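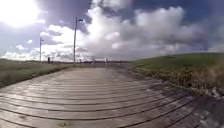

Photo: Yi-an Cho / Cirnthorpe Paths Project

Cirnthorpe boardwalk renewal: progress report to the Khaemba Fund
Jan 20, 2020
3 min read

1. Position against programme

The grant covers inspection, re-fixing and selective replacement of the deck boards between the Grodden end and the dune crossing. The condition survey is complete. Re-fixing began in December and is still under way. No change to the end date is requested.

2. Deck condition

The deck is timber throughout, with boards laid across the line of travel. Surface weathering to grey is general and has not been treated as a defect. Boards were entered for replacement only where a probe went in at the fixing points or where a board moved underfoot.

The survey entered 34 boards for replacement. Most are on the landward stretch, where the grass slope comes down to the edge of the path and dry tufts lean over the boards. Litter and sand collect along this margin and hold water against the board ends. The side with the low verge drains better and has fewer entries.

Gaps between boards were checked with a gauge. Where they had closed up with debris they were raked out by hand. A pressure washer was tried on a short length and given up, as it raised the grain.

3. Lamp posts

The posts stand on the verge side, close to the deck edge. Two boards had to be notched again at a post base to restore clearance. The lamp heads and wiring are outside the grant and remain with the lighting contractor, Drikisum.

4. Vegetation

Cutting back is limited to growth overhanging the deck. The dense shrubs and low trees on the left of the path are set back behind a strip of grass and will be left alone. Dune grass on the right will be trimmed at the board ends only. The slope itself is not to be dug or trodden, and materials will be carried in along the deck.

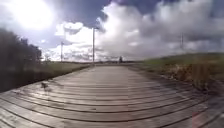 5. Expenditure

The award for this stage was £3,000. Spend to date is £2,733, covering timber, stainless screws, hire of hand tools and the survey. The balance is held for the last board delivery.

6. Remaining work

Replacement of the entered boards at the dune crossing. Second check of all new fixings after four weeks. Updated board schedule to be sent with the final claim.

Prepared by Yi-an Cho

2 comments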